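## 4. Fan, duct and bench — setting up the small workroom

Do section 3 first (power). If the breaker isn't labeled yet, stop and go label it.

Needed: Lekonon fan unit, flex duct, two clamps, foil tape, screwdriver, step ladder, vacuum. Gloves. The thin ones are useless against foil edges.

### 4.1 Duct

1. Breaker off. Hang the tag on it.
2. Vacuum out the opening. Loose bits end up in the fan otherwise and it rattles for weeks.
3. Wipe the surface, let it dry. Tape won't hold on dust.
4. Tape the rim in short strips, hand length. Overlap each one. Doesn't need to be pretty, needs to be closed.
5. Press down hard with the back of a spoon. Go round twice.
6. Pull duct over the collar, clamp, tighten. Don't overtighten — the Erdem clamps strip easy and we have no spares.
7. Pull the slack out of the duct. Long sweeping bends only. A kink kills the airflow.

**Caution:** cut foil is sharp. Ilona Bíró has the first aid kit key, ask her before you start and not after.

### 4.2 Bench

8. Light wood table goes in the middle of the room. Not against the wall, you need to get round it.
9. White board on top, flat, matte side up. Leave a strip of wood showing at the far side so the cable hole stays clear.
10. Check for rocking. Fold card under the short leg if you have to, fix it properly later.
11. Wipe board with damp cloth. No solvent. Old smudges are staying, don't scrub.

Rim with foil, then board on the table: 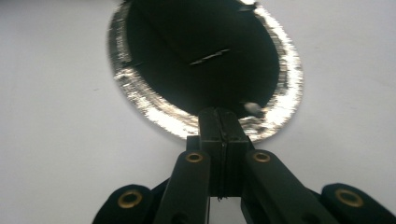
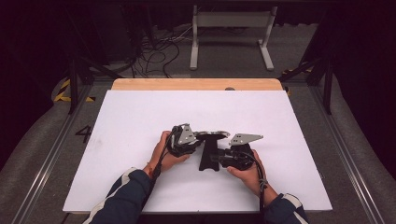 ### 4.3 First run

12. Breaker back on. Take the tag off and put it back on its hook.
13. Fan to low. Wait for it to settle, 9 minutes is plenty.
14. Hold a strip of tissue near the grille. Should pull in and stay there. If it flutters, go back to step 7 and look for a kink.
15. Fan to high. Listen. Hum ok, ticking not ok — switch off and check teh clamps.
16. Write the reading from the display in the log. Ours sat at 385 on high in July with the door shut. Way lower than that means a leak or a dirty filter.

**Note:** door shut for all readings. Dilek Toprak did a full set with it propped open and had to redo everything.

**Note:** display shows E2 for a few seconds at power up. Ignore. If it stays on, unplug, wait, plug in again.

### 4.4 Upkeep

- Filter out every 14 days, tap it clean outside. Not over the sink.
- New filter at 2000 hours. Counter is in the menu, second page, under Service.
- Order filters from Brurnero, Hafiz Halim has the login. Slow delivery so order early.
- Tape lifting at a corner: cut the bad peice off, wipe, new strip. Don't tape over lifted tape.
- Bench wiped at end of day, nothing left on it overnight.

Problems with the fan go to Fares Shboul. Anything with the breaker, Şengül Güneş, and leave it off until she's been.

Section 5 is lighting. Leave the ladder out, you'll need it.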